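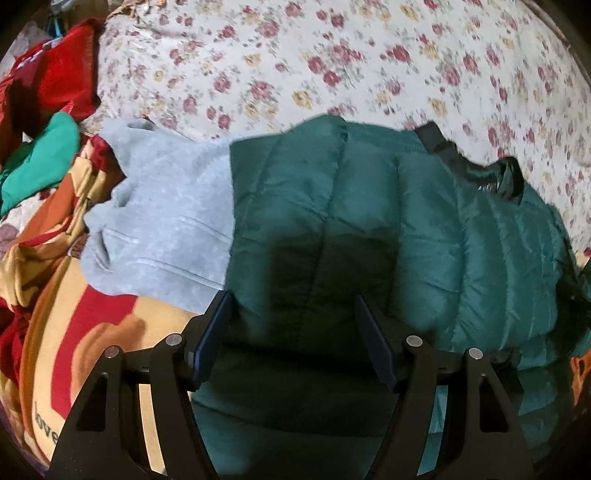 Winter Clothing Reuse Project, Flirau depot
Progress report to the Vandevari Fund
March 12, 2018

The grant agreement asks for a report at the halfway point. Most of the figures look fine on paper. I am less sure they mean what we said they would mean in the application.

We have taken in 480 garments since August. Of these, 174 have been checked, folded and packed for the Tóth Street store. The rest are still in bags. Our target for this stage was 100 packed garments, so we are ahead, but that target was set before anyone had seen how much people would donate, and I would not read much into beating it.

Padded jackets are the slow part. A quilted jacket has to be laid out flat, gone over seam by seam for leaks in the filling, and then folded small enough for the crate. We had planned to do this on beds and blankets in the spare rooms until the sorting tables arrived from Jevard. The tables are now two months late and we are still using the beds. They work well enough for sweaters. Puffer jackets slide around and spring open again, and almost 2 in every crate come out needing to be refolded.

The vacuum bags suggested at the last review were tried. They save space – no argument there – but the jackets came out creased and flat, and the store sent several back. I don't recommend buying more.

Spending is within budget, mainly due to the unpaid Jevard invoice. It should not be counted as a saving.

Before the next payment we would like the Fund to decide whether unsorted bags count toward the final total. Our view is that they should not.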